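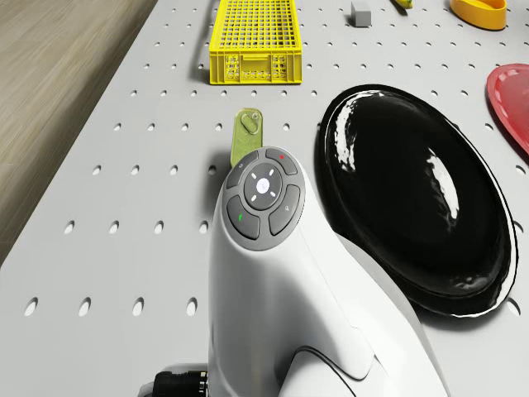
Control buttons on the white gripper, pegboard top behind. Computer rendering.

Search this guide Enter keyword Go

Stotora Guest Signing Lines: Set-Up Guide
Section 4. Setting up autograph sessions and photo ops

Welcome back! If you've come straight from Section 3, you already have your show created, your hall map loaded and at least one guest on the roster, and you can start at step 1 below. If you skipped ahead (plenty of people do, especially the night before doors), please go back just long enough to add a guest, as the Sessions screen stays gray until there is one.

A word on how we use a couple of terms. A "session" is a block of time when one guest is at one table or in one photo booth. A "slot" is one fan's place in that session. A fan with two items to be signed still takes one slot, unless you switch on item counting, covered in Section 6.

4.1 Create your first session

1. From the main menu, choose Sessions, then New Session.
2. Pick the guest's name from the roster. If two guests are appearing together, choose the first one here and add the other in step 5.
3. Choose Autograph or Photo Op. You can't change this later without deleting the session, so take a second look before you go on.
4. Enter the start and end times. Stotora uses the time zone of the venue, which you set in Section 2, and not the one on your laptop.
5. For a pair or a whole cast, select Add Guest and repeat until everyone is listed.
6. Select Save as Draft. Fans won't see anything yet.

Note: The times you type are the times fans will be in line, so leave out the guest's arrival, coffee, the search for a working marker and all that. There's a separate Green Room field for it, and only your staff can read it. 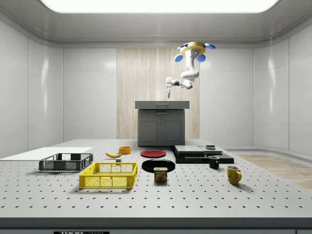
4.2 Decide how many slots to offer

This is where most new organizers slow down, and we'd much sooner you slowed down here than on the show floor. Stotora will suggest a number for you based on the length of the session and the pace you pick (Relaxed, Steady or Quick). Relaxed leaves room for a proper chat and suits smaller shows and guests who love to talk. Quick is really meant for photo ops, where each fan steps in, smiles and steps out again.

1. Open your draft session and select Slots.
2. Choose a pace.
3. Look at the suggested number. Type over it if you know better, and you very well may!
4. Set your hold-back. These are slots kept off public sale for VIP badges, accessibility requests and the fan whose train was late. New accounts start with a hold-back of zero.
5. Select Save.

The limit for a single session is 300 slots on the Basic plan and 1,000 on the Full Show plan. If you type a bigger number, the box turns orange and won't save. Split the guest's day into two sessions, or get in touch and we'll talk about your plan.

CAUTION: Never lower the number of slots once tickets are on sale without first checking the Sold column. Stotora will let you do it, and the last fans to buy will be moved to the waitlist and emailed right away. The email can't be called back.

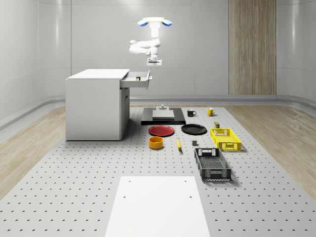
Ceiling-mounted arm near the open drawer of the white cabinet.

4.3 Group numbers and calling the line

Rather than have everyone stand for two hours, you can call fans up in groups. The group number prints on the ticket and shows in the fan's app.

1. Open Sessions, then Line Calling.
2. Enter a group size. Twenty-five is a comfortable place to begin.
3. Choose where calls will appear: the app, the hall screens or both.
4. If you're using hall screens, pair each one by typing in the code it shows. Norken and Bouzid screens pair on their own when they're on the same network as your desk computer. Radlow screens need the code every time they're switched on.
5. Press Send Test Call. Walk over to the screen and look at it yourself.

Note: If a test call doesn't show up and the screen displays message 351, it has lost its pairing. Remove it from the list, wait for it to go blank, and pair it again.

Please print one paper copy of the group list for each table captain as well. Halls have thick walls, phones run down, and a clipboard does very nicely in between.
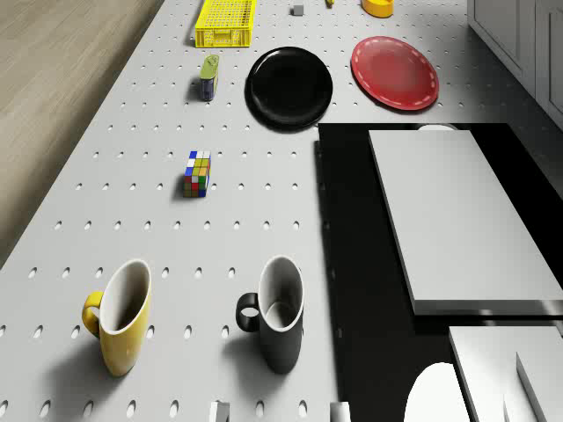
4.4 Put sessions on sale

1. Go to Sessions and tick each draft you're ready to publish.
2. Select Preview. Read the guest names out loud, letter by letter if you need to. Misspelled names are the thing we get asked to fix most.
3. Check the price, the per-person limit and the refund wording.
4. Choose Publish Now, or Schedule and pick a time. A lot of organizers like 10 a.m.
5. Keep the Sales screen open for the first little while.

If you expect more than 2,000 people to be waiting when sales open, turn on Waiting Room first (Settings, Sales, Waiting Room). It takes a few minutes to warm up.

4.5 If a guest cancels

It happens to every show sooner or later. Open the session, select Guest Change and choose Refund All, Move to New Time or Offer a Swap. Write your own message to fans in the box if you can. Our standard wording was put together by Fadwa Hegazy on the support desk, and you're welcome to borrow as much of it as you like.

Leave the session in place until the refunds column reads Complete. Then archive it.

Next: Section 5, Badges and check-in

Last updated: July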